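Household Textiles, Unit 2: Loading and care of front-loading machines
Course notes, Draddale site, room 409 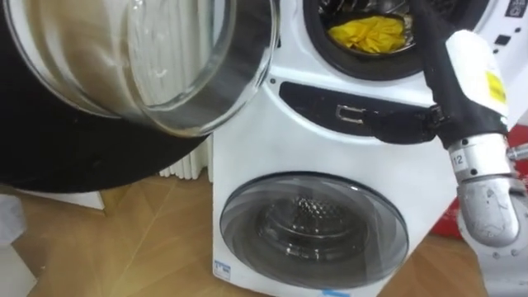

Before loading

Check the drum is empty before anything goes in. Small items stay behind more often than people expect, mostly cloths and odd socks, and one coloured cloth left in a white wash can spoil the lot. Turn the drum by hand once and look at the bottom, just behind the rim, where things settle out of sight.

Run a finger round the rubber gasket. Hair, coins and grit collect in the lower fold. Wipe it with a damp cloth, then a dry one.

Sorting

Sort by colour first, then by fabric, then by how dirty the item is. Bright yellows and reds are washed apart until they have been through at least 2 washes. Cleaning cloths never go in with clothing or table linen. Empty all pockets, close zips and turn printed items inside out.

Filling the drum

Fill loosely. You should be able to put a flat hand between the top of the load and the drum wall. An overfull drum does not rinse well – you will find powder in the folds. A single heavy item, such as a bath mat, should go in with a few towels so that the load balances during the spin.

Stacked units

With two compartments one above the other, deal with one door at a time. An upper door left open is at head height for many people, so close it before you bend down to the lower one. Lift wet loads out of the upper drum in parts and keep the basket close.

Door glass

The domed glass keeps the load away from the seal. Wipe the inside of it once a week. Chalky marks come off with a little white vinegar in warm water. Leave the door ajar for 10 minutes after the last wash of the session.

For next time

Read the Brosus handout on care labels and bring one garment with its label still readable. The short written task on sorting is due on 2nd March.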